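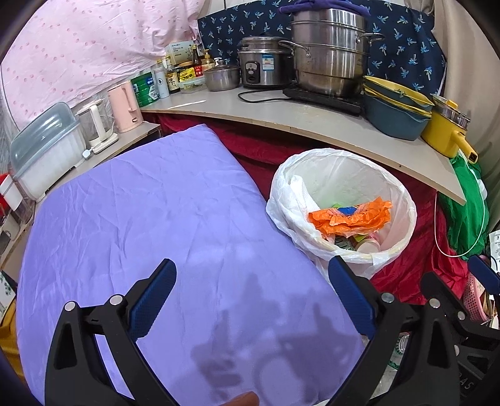

Koen Van den Broek replied to our survey that he would never buy a car on the strength of a paint color, and then picked the orange roadster in all 3 rounds. His answer is the reason we kept the open comment box.

Cozma Launch Posts: What Do Followers Remember?
Project report, Iresha Uddin and Siiri Ojala
Marketing course, Dadetville

1. Task
We wanted to find out which parts of a car maker's social media posts people can recall the next day. The Cozma is a small two-seat car sold by Lanusetti. We used the posts from its spring launch.

2. Method
We collected 259 posts and sorted them by main content: driver story, color or trim, place, technical data. A survey link went to 565 students and staff at the Grirumside campus. Around 70 finished both parts. Each person saw a set of posts in the evening and got the recall questions the next morning.

3. Results
Driver stories were recalled most often, but many people forgot which car was in them. Color posts came second. Technical data was last, except among people who already owned a car.

4. Problems
Part two went out late in November, close to exams, and we lost a lot of answers there. Two of our categories overlapped. Helmi Saarela sorted the unclear posts a second time and moved most of them to "place."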